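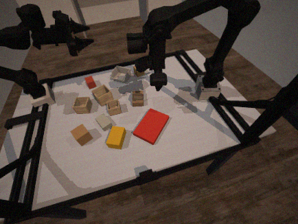
*Coloured blocks and small open wooden boxes on a white work surface (computer rendering)*

**Block play session** is a term used in early years provision for a timed group class in which children under school age build, sort and stack with loose pieces while a parent or carer stays in the room. It is distinct from free play at a nursery, where the adult is a member of staff.

## Format

A session normally has 3 parts: an opening period of open handling, a short guided task and a tidying period. The guided task is set by the leader and usually concerns one idea, such as size order, balance or putting one thing inside another. Carers sit at floor level and are asked to name what the child is doing without directing it.

Pieces are chosen to be too large to swallow. Mixed sets are common, and the contents vary between providers.

## History

The Zolladgate programme, started by Randi Fagerlund and Kavinda Ranasinghe, was among the first to publish a written session plan. Its original form was a drop-in class without booking. A fixed register was introduced one February, after which families enrolled by the term. The plan was later adopted with changes at Nendent, where the guided task was moved to the start. As of 1 May 2022, 154 families were enrolled across the two programmes.

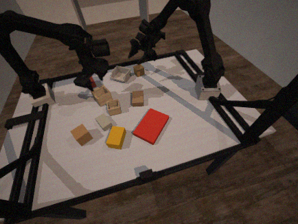 ## Age bands

Most providers divide classes by age. The Zolladgate plan uses 2 bands, the older of which admits children up to the age of 4. Siblings may attend together in the younger band only.

## Reception

Emil Wallner argued that the guided task was too short to affect later number skills. Jamila Ranasinghe disputed this, holding that the main effect was on shared talk between carer and child.

## See also

- Heuristic play
- Parent and toddler group
- Story time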